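**Flesto walking robot kit, the base model - four stars out of five**

March 2022

I had wanted one of these for longer than I care to admit, so when the Wedmont shop put the Flesto on its rental-to-own plan I signed up the same afternoon and cleared off half the dining table. The box is heavy and very well packed, and the printed guide is a pleasure to read, with big drawings and plain wording all the way through. I did have to go back a few pages when I got the hip covers on backward, but that was my own doing (I was listening to a ball game).

Setup took me one evening. The app found my home network on the second try, the update was slow, and then I was walking the thing up and down the hallway like a new puppy. It is louder on hardwood than I hoped and very nice on carpet!

Outdoors is where I've grown fond of it, and wide, flat paving suits it best. The live view from the front camera comes through with hardly any lag, and I like that a bit of the robot's own body shows at the bottom, so I can tell which way it is pointed. Strong sun ahead washes out the far end of the view, though, and I would love an exposure setting in the app. 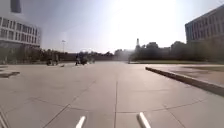 Can you pick the walking speed yourself?

There are three settings in the app, and the middle one is what I use nearly all the time. The fastest eats the battery.

Speaking of the battery, I get a good long outing from a charge, and the low-power warning comes on at 10 percent, a little late for my taste if you've wandered far from the car. A spare costs 200 dollars and I did break down and buy one. I also looked at the Nevidholm kit, which runs 600 dollars less, but it comes without the camera and the add-on seemed flimsy to me.

I had one question for support, over a charger light that kept blinking. Bañuelos handles repairs for the shop, and they wrote back the next morning - very kind, very clear - and had me reseat the cable. It has behaved ever since.

My one real gripe is the carrying case, sold separately at 100 dollars, with a zipper that already sticks at the corner. I'd get the kit again and skip the case. An old moving blanket in the trunk does fine.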